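Honthorpe Workshop
Two-arm teaching bench: weekly check before hand-guiding sessions
Filled in by: Zofia Nowicki
Day: Sunday, before the first session

Please go through this with the power on but the arms held, and write in the comments even if everything is fine. A plain tick tells the next person very little, and I do like to know what you were thinking when you ticked it.

1. Stop buttons, bench and hand-held
OK. Both pressed, both arms held where they were. The hand-held one has a stiff spring and wants a proper thumb on it, so do let new people try it a few times before they start.

2. Floor and walkway
OK after tidying. Clear space in front of the bench measured at 700 mm, and we ask for 600. I moved the stool, again.

3. Speed limit in teaching mode
OK. Set to 5 per cent on both arms. Esperanza asked whether we could raise it for the longer sorting tasks and I'd rather we didn't until everyone has had their turn at guiding.

4. Free movement when guided by hand
Left arm OK, lovely and light all the way through. Right arm OK with a comment: a little heavy at the wrist when you bring it down low. I went through it slowly three times and it never caught, but I have put it down for Kerik to look at on their next visit.

5. Gripper pads
OK. Wiped with a dry cloth, screws checked by hand with the small driver and none needed turning. Please put the driver back in the drawer, I found it on the windowsill.

6. Bins and reach
OK with a comment. Blue, red and the pale see-through one are all out on the table. The red one is where the two arms come closest to each other, so please keep one person guiding at a time there, however well you know the task. 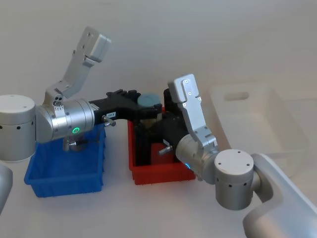

Item 6: forearms crossed over the red bin, both grippers pointing up.

7. Crossed arms
Needs action. If you find the arms lying across one another, move the right one out first, slowly, with a second person watching the gap. Don't send either of them home from the screen. Esperanza Doucet will add this to the start-up card.

8. Recordings
OK. 53 saved runs on the Vomarside drive, names all readable. Do say in the notes if you let go of the arm halfway through a run, it saves such a lot of puzzling later.

Passed for use: yes, with item 7 to follow
Next check: Esperanza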